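I did all my laundry at a laundromat from March to December after the machines in our building were taken out. A few people asked how that went, so I'm putting it in one thread.

The building had two washers and a dryer in the basement. The landlord's contract with the machine company ran out and he didn't renew. We got a note under the door. Rent stayed the same.

The closest laundromat is Flurnow, on the Winton Avenue side of the tracks. It's a 12-minute walk with a cart. It opens at 6 a.m. and the last wash has to be in by 9 p.m.

Flurnow uses a card you load at a machine by the door. You can't get money back off the card. Mine ends in 3538 and I can say that from memory now because the receipt prints it every time.

First month I spent $61. That was too much for one person. I was using the big front loaders half full and running the dryer until everything was bone dry, jeans included.

By summer I was down to $40 a month. The changes were boring: medium washer, one dark load and one light load, towels every other trip, jeans hung on the shower rod at home.

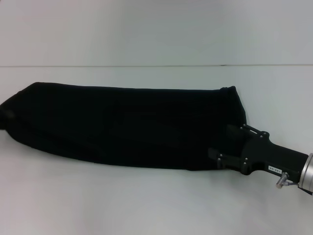 One reply already asks why not just buy a small portable washer and hook it up to the kitchen faucet, it would pay for itself by fall.

I looked at those. My lease says no. A lot of leases do, so read yours before ordering anything. My faucet also has a pull-out sprayer and the adapter doesn't fit that kind.

Time is the bigger cost. Washer plus dryer at Flurnow is 54 minutes if you move fast between them. Add the walk both ways and folding and there goes most of an evening.

Early morning is the best time to go. At 6 the floor is clean, the dryers are all open and the TV is off. After 5 p.m. you will wait for a dryer.

The worst time is the first cold weekend of the year. Everyone brings comforters. I waited so long for a big washer that I went to Porkance two doors down and ate a whole pulled pork plate. My clean sheets then smelled like smoke because I carried them home in the same cart as the leftovers.

Detergent: bring your own in a small bottle. The vending packets at Flurnow cost four times as much and they only have the one scent. Also use less than the cap says. My towels got softer when I cut it in half.

Check the washer drum before you load. I've found gum, a pen, and once a full set of false nails. Spin the drum by hand and look up at the top part too.

Check the lint screen before you start the dryer. If it's packed, the dryer runs and eats your money and your clothes come out damp. I lost a few dollars before I learned that. 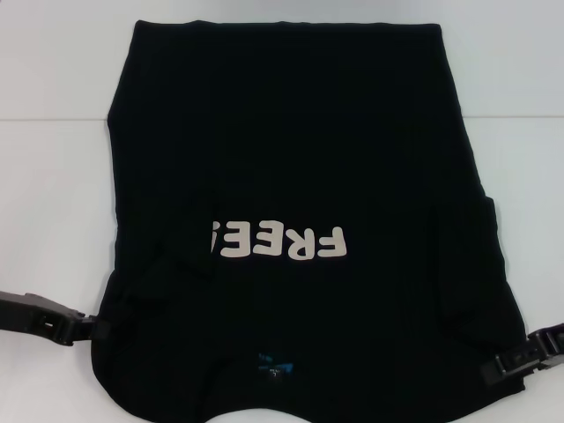
Most of my closet is dark, so the fading question came up fast. Commercial dryers run hotter than what we had in the basement and I could see it on collars by May. Cold wash and low heat fixed most of it. For anything with a print I go by how big the print is. A shirt like the black one with FREE across it in thick cream letters gets turned inside out and hung up, and a plain one can take its chances in the dryer.

Folding there or at home? There. I used to stuff it all in the cart and deal with it later. Later meant two days in a heap on the chair and then wrinkles. The folding tables at Flurnow are fine if you wipe them first.

Someone asked about wash and fold. I tried it twice at Trịnh Cleaners when I had the flu. They charge by the pound, next-day pickup, and everything came back in a tight square wrapped in paper. It was very good. It was also more than double what I was spending, so I stopped when I felt better.

Trịnh also does hems and zippers. I got a coat zipper replaced there and it has held up through a lot of use.

Socks: mesh bag. I lost socks all spring and none after I got the bag. That's the whole tip.
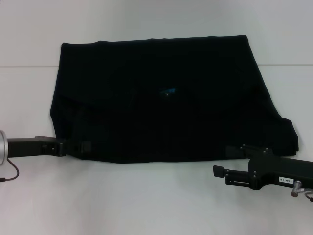 Black on white. Easy to spot lint this way.

The cart matters more than I expected. I bought the cheapest one and a wheel came off on the railroad crossing. The second one has bigger wheels and a flat bottom. Line it with a trash bag if it looks like rain.

Things I thought I would hate and didn't: the noise, the other people, the walk. Things I did hate: carrying a full cart up to the third floor, and the change in my schedule. You can't throw in a load while you make dinner.

I also own fewer clothes now. When you pay per load and push it home yourself you notice which things you keep washing and barely wear. I gave away two bags over the summer.

New machines went into our basement last week. They take an app and they cost more per load than Flurnow. The dryer is slow. I've used it for towels.

I still have $11 on the Flurnow card, so I'll be going back at least once for the comforter. It doesn't fit in the new washer. If anyone near Winton has a laundromat with a big washer that takes coins, post it below.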